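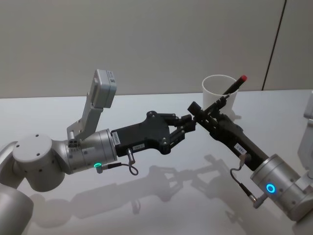 Chapter 6
Sponsorship Rights and Their Valuation

6.1 Rights as inventory

A sponsorship agreement transfers a defined set of rights from a property (a league, club, event or venue) to a sponsor in return for cash, goods or services. The price is usually quoted as a single annual sum, but the sum covers several separate items, and each must be identified before any of them can be valued. The complete set held by the property is called its inventory.

Inventory is divided in this chapter into four classes. Designation rights allow the sponsor to use a title such as "official supplier" together with the property's marks. Exposure rights cover perimeter boards, shirts, backdrops and on-screen graphics. Access rights include tickets, hospitality and appearances by players. Data rights, the most recent class, permit contact with registered supporters under stated conditions.

Category exclusivity is treated as a condition attached to the other classes. It prevents the property from selling similar rights to a competitor of the sponsor. The width of the category is often the most heavily negotiated term in the agreement, and a loosely drafted category is a common source of dispute. "Vehicles" and "passenger cars" are different categories, and a property that sells the first has given up the chance to sell trucks, motorcycles and bicycles separately.

6.2 The Jordale agreement

The Jordale Cup, a regional handball tournament played each June, is used throughout the chapter. Its organizers sold the title rights to Grekero, a maker of outdoor clothing, for a term of three seasons. The inventory schedule listed 14 items. Plovitz, a beverage company, held a second-tier agreement covering pouring rights inside the arena and 200 tickets per season.

Hjørdis Lunde, commercial manager of the tournament at the time, prepared the first valuation by adding the rate-card price of every item. Bonifacio Montes, acting for Grekero, valued only the items his client intended to use, and reached a figure equal to roughly 70 percent of hers. Both methods are in general use. Section 6.4 sets out the conditions under which each gives a defensible result.

6.3 Activation

Activation is spending by the sponsor, outside the rights fee, to make use of the rights. It is expressed as a ratio to the fee. A sponsor that spends 40 cents on activation for each dollar of fee has an activation ratio of 0.4:1. The ratio says nothing about the quality of the spending and should not be compared across sponsors with different classes of inventory. Hirose and Chiba propose an adjusted ratio in which hospitality costs are removed from both sides; the adjustment is derived in Appendix C.

Costs met by the property on behalf of the sponsor, such as board production and ticket delivery, are called servicing costs. They reduce the net value of the agreement to the property and are excluded from the activation ratio.

Key terms: inventory, designation, category exclusivity, rate card, activation ratio, servicing cost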